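Review: Sakness two-arm enclosed cell, bought for cloth handling

Filed under: Equipment, Capital purchases
Posted 2025-12-02
Reviewed by Aníbal Zapata

Verdict in short: a sound enclosure and a good pair of arms, sold with a quote that leaves out too much. Buy it if the work is small soft goods and there is someone on staff who will own the cabling. Budget for the second year before signing for the first.

What was bought

Rengifo is a small contract shop. We sort, fold and bag textile samples for mail-order customers, in lots too short for a dedicated line. The handling step has always been manual. The request was for a cell that could pick up one piece of cloth at a time, open it out and present it flat, with no retooling between lots.

We compared three routes: a single arm with a vacuum head from Dellell, a two-arm enclosed cell from Sakness, and building our own from parts. The Dellell unit was the cheapest and was rejected on the trial. Vacuum picked up stiff cotton well and lost thin knits. Building our own was rejected on labor. I priced my hours at the shop rate and the saving disappeared before the controller was wired.

The Sakness cell was ordered in April. It ships as an enclosure, two arms, a controller cabinet and a license for the motion software. Grippers are a separate line on the quote, and so are the brackets that hold them. Read that part of the quote twice. The base price covers arms that end in a bare flange.

Enclosure

The interior is gray on the back panel and on the floor. I had asked for white, on the theory that it would be easier to light. Sakness advised against it and they were right. Most of our samples are white or pale, and they separate well from the gray in the camera view. The floor is smooth and a cloth slides on it when pushed, so the approach has to come in from both sides or from above. A rubber mat is offered as an option. We tried one and took it out again; thin fabric stuck to it and folded under the finger.

The back panel shows smudges. It wipes down with a damp rag and marks again within a shift. This has no effect on the work but it does affect visitors.

Access is through the front only. Changing a finger on the far side of either arm means jogging the arm forward first. Allow for that in the changeover time, particularly if you plan to run more than one finger style.

Arms and reach

Both arms work toward the center from the sides. In our layout the right arm does the long reach and the left arm stays closer to its own wall and meets it. This was a choice made in setup. We wanted one arm to carry the cloth and the other to find a free edge, and the carrying arm needs more of the floor.

Repeatability is better than the job requires. Cloth does not sit in the same place twice, so a tight figure on the data sheet buys very little here. If a cheaper arm with a looser figure had been on the list I would have taken it and moved the money to sensing. Sakness does not sell one in this enclosure.

The limit on speed is settling time at low height. Near the floor the arms are run slowly, and a fast approach pushes air under light fabric and shifts it. We hold the last part of each approach at 20 percent of rated speed. A buyer who plans throughput from the full-speed number will be disappointed by the result.

Grippers and brackets

We fitted white angled brackets on both arms, similar in shape, with black fingers. The left arm also has a tall, narrow upright plate with a slot down much of its length. The right finger hangs vertically and has a slot in its face as well. Fingers are the part that will change most often in this kind of work, and I recommend ordering two spare sets with the cell. Reordering singly cost us more in freight than in parts.

The brackets have been trouble-free. The white finish is easy to find in the camera view when checking pose, which I did not plan for and would now ask for again.

Grip force is set in software and the default is too high for knits. Start at the bottom of the range and raise it. The manual gives a table by fabric weight that we found reliable for woven cloth and of no use for anything with stretch.

A patterned sample, mostly white with pink, magenta and purple, became our standard test piece. It is soft, it bunches readily, and the color patches make it easy to tell from the video which part of it is uppermost.

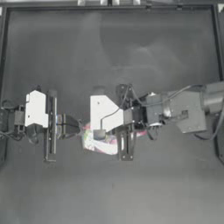

Cabling

This is the weak part of the product. The cables are run outside the arms. On the right arm the long ones arc over the top between the wrist and the gripper, and another hangs under the wrist housing. On the left they loop out near the wrist unit. Every loop is slack that the motion planner knows nothing about.

The supplied ties are adequate for a demonstration. For production we re-dressed both arms, tested the full travel by hand jog, then tested it again at speed. Do this before teaching any positions. We did it after, and had to reteach a third of them.

Order a spare of each gripper cable. Sakness quoted 7 weeks for replacements, and a cell with one working arm cannot do this job at all. Closeo, who handled our installation, sells a sleeve kit that holds the bundle closer to the arm. It helps on the straight runs and does nothing at the wrist, where the bend is tightest.

Software

The motion software is competent and dull, and I mean both as praise. Programs are readable. Faults are logged with a time and a joint number. Two-arm coordination is handled through shared checkpoints, so one arm will wait at a named point until the other reports. It took me two days to become comfortable with it.

The simulator is supplied but treats everything as rigid. For cloth it is useful for checking that the arms do not meet, and for little else. Plan for teaching time on the real cell, and plan for the cell to be out of service while that happens.

Renewal of the license is annual. It appears on the last page of the quote, below the signature block.

Budget

I will not print our purchase price, which was negotiated and would mislead. The lines that were absent from our first budget were these:

Grippers and brackets. Quoted separately, needed from the first day.

Cable dressing and sleeves. Small cost, large delay if left until after teaching.

Spare fingers and spare cables. Two sets of the first, one of each of the second.

Teaching hours. We logged 337 hours across setup and the first set of programs. The budget had 99. Most of the overrun was the folding program, with the pick program close to estimate.

License renewal. Treat as a running cost from year two.

Floor work. The enclosure is heavy and our slab needed leveling plates.

If the purchase has to pass a payback test, run it with the teaching hours tripled. Ours still passed under that assumption, though by a narrow margin, and only after I counted the sorting work as well as the folding.

Lease or buy: Closeo offers a lease on the same cell. The monthly figure is fair, but the lease excludes fingers and limits changes to the gripper mounts. For fixed work it may suit. For short lots with changing fabric the restriction would have stopped us in the first month.

Comparison with the Dellell unit

The Dellell is quicker to install and has fewer parts that can fail. For flat, stiff pieces presented in a stack it is the better purchase, and I would have no hesitation in recommending it to a shop that handles only those. It cannot deal with a crumpled piece. The Sakness cell can be taught to, given time and a patient operator.

Support

Sakness answers by e-mail within a working day and answers the question that was asked. Phone support is extra. We had one site visit under warranty, for a limit switch on the front door, and it was handled without argument.

Who should buy it

Shops handling small soft goods in mixed lots, with a technician who can give it steady attention through the first months. A shop that expects to switch it on and walk away should look at a single-purpose machine.

Ratings

Enclosure: 4 of 5
Arms: 4 of 5
Grippers and brackets: 4 of 5
Cabling: 2 of 5
Software: 4 of 5
Clarity of quote: 2 of 5

We have put a second cell in next year's plan, with the gripper lines and the cable spares written into the request. The order depends on whether Sakness will quote the license for both cells together.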